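Section 4: Fitting and testing your Awan smoke alarm

I put two of these up in my own place in Estley, so these are the steps I'd give a mate.

1. Pick a spot near the middle of the ceiling, well away from the cooker — I learnt that one over some very burnt toast.
2. Turn the power off at the fuse box if you're going anywhere near old wiring.
3. Hold the base plate up, mark both screw holes and drill.
4. Twist the alarm on until it clicks, then hold the test button for 2 seconds.

Caution: never paint over the alarm. Mine's had a lucky escape or two!
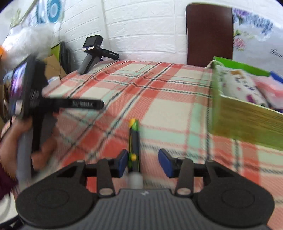
Bedrooms: fit one alarm in each.

5. Shut the bedroom door and get someone to press the test button on the landing. If you can't hear it from your pillow, you need another alarm in there (I did).
6. Link the alarms by pressing the Cudier button on each one within 18 seconds.

Note: if the light flashes red after linking, start again from step 6. It took me a couple of goes, and then I wrote the fitting month, October, inside the base plate.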